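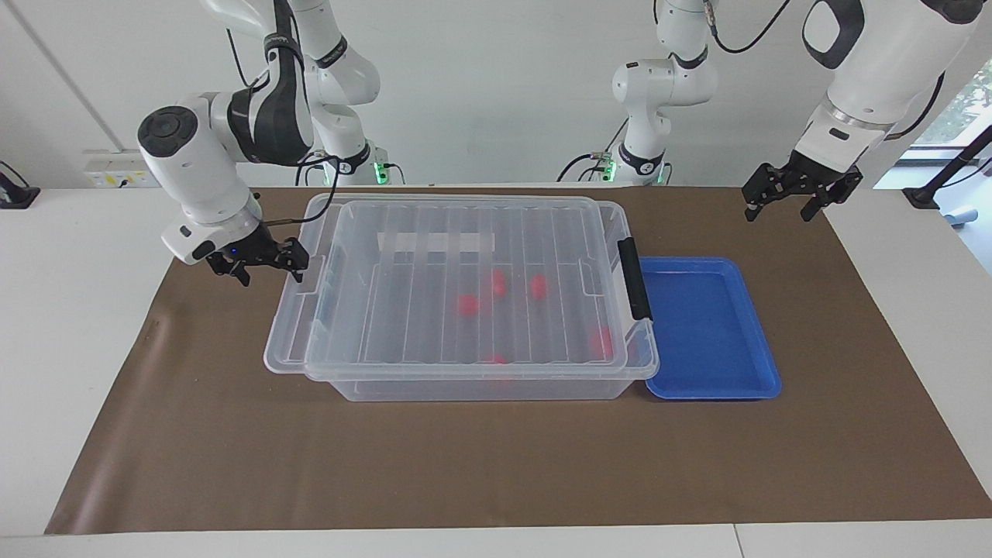 A clear storage box with a ribbed lid, on brown paper.

How to keep small things dry and easy to find in an unheated storeroom

6 min read · 19 shares

When I moved to Plerkemwood I had a flat with a small storeroom at the back, without a heater and with one outside wall. In the first winter I put everything there in cardboard boxes. In spring the bottom boxes were soft, the envelopes with my seeds had grey spots, and two balls of good wool smelled like a cellar. I threw away more than I like to remember. After this I changed the method, and it has served me well for several winters. I describe it below in the order in which I do it.

What you need

Plastic boxes with lids that close with a latch. I prefer the clear ones.
Brown packing paper.
Drying bags with silica gel, the kind you can use again.
A simple humidity meter.
White labels and a soft pencil.
A shelf that does not touch the outside wall.

Step 1. Measure before you buy anything

Put the humidity meter in the storeroom and leave it there for one week. Write down the number in the morning and in the evening. If it stays under 60 per cent, you have a good room and cardboard is probably enough. Mine went over 75 on rainy days. My meter is a small Skelari, it was cheap and I have no complaint except the battery cover, which falls off.

Look also where the damp comes from. Touch the wall low down, near the floor, and then at the height of your shoulder. In my room only the lower part was cold and wet, so the lowest shelf stays empty now.

Step 2. Move the shelf

Pull the shelf away from the outside wall until your hand can pass behind it. The air must be able to move. I did this on a Monday evening alone and I do not recommend it, because a full shelf is heavier than you think. Empty it first.

Step 3. Choose the size of the box

My mistake in the beginning was to buy big boxes. A big box is filled with many different things, and then you open it every day and each time you let the wet air in. Smaller boxes are opened less often. For seeds, buttons, candles and Christmas decorations I use a box about as long as my forearm. For wool and cloth a deeper one.

I have boxes from Forata and from Amaral. The Forata lids sit a little tighter. The Amaral boxes stack better, and they do not slide when you take one from the middle. Do not mix two makers in one stack.

Step 4. Wash and dry the boxes

New boxes often have a thin dust from the factory. Wash them with warm water and a drop of washing-up liquid, and rinse well. Then let them stand open in a warm room overnight. If you close a box that is still a bit wet, you have made a small greenhouse and everything inside will suffer.

Dry the groove under the lid with a cloth. Water likes to hide there.

Step 5. Prepare the things themselves

This step takes the most time. Everything must be dry before it goes in. I lay wool and paper envelopes in the living room for two days, on a sheet of brown paper, and turn them once. Metal things I wipe with a dry cloth.

Fresh food does not belong in this kind of box, also not apples or onions. They give out moisture and need air.

Step 6. Put in the drying bags

Read on the packet how much air one bag can serve. I buy bags of 40 grams, and I put one in each small box and two in a deep one. Lay the bag in a corner, on top of the things, so you can reach it quickly. It should not touch metal.

My bags have beads that change colour when they are full of water. Then they can be dried in the oven at a low temperature, but the maker's instructions are different for each type, so please follow yours. Some bags must not go in an oven at all.

Step 7. Labels

Write on the label with pencil. Ink from a pen becomes pale in a damp room, and a felt pen runs. I write the contents and the month, for example "beans, peas, September". Put the label on the short side of the box, not on the lid, or you will not see it when the boxes are stacked.

Step 8. Check four times a year

At the beginning of each season I open every box for one minute and smell it. The nose is very good for this work. If a box smells of cellar, take everything out, dry it again and change the drying bag. Look also at the latches. In a cold room the plastic can become hard, and a latch with a crack does not press the lid down any more.

A word about cost

You do not need to buy everything in one go. I started with three boxes for the things that suffered most, and added others when I found them at a lower price. Old glass jars with a rubber ring are also very good for seeds, if you have a dark place for them.

400 comments · Share this page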